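5 July 2024

Choir again. The hall at Binmont has been double-booked with the bridge club, so we rehearsed the requiem in the kitchen, the altos backed up against the urn and the basses more or less in the corridor, where many feel they have always belonged.

We are stuck on page 81. Every week we arrive at page 81 in good heart and every week we leave it a semitone flatter than we found it. Tonight the piano stopped and waited for us, like someone holding a door for a slow relative. I had a cough sweet in, which I maintain improved my Latin.
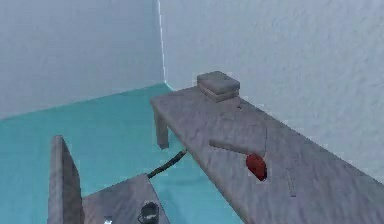

Gobnait Daly thinks we should drop the thing altogether and do carols in December like everyone else. She has sung in Trolimden and in Dusance, she told us, and in neither place did they attempt anything with a fugue in it before the second glass of wine. There was a silence in which several people could be heard agreeing with her.

I voted to carry on, mainly out of spite. I have paid for the score, and it has 124 pages, and I should like to see the others.

Home by ten. Sang the tenor line to the cat, who left. Must ring the dentist, and find out who has my good pencil. I suspect the sopranos.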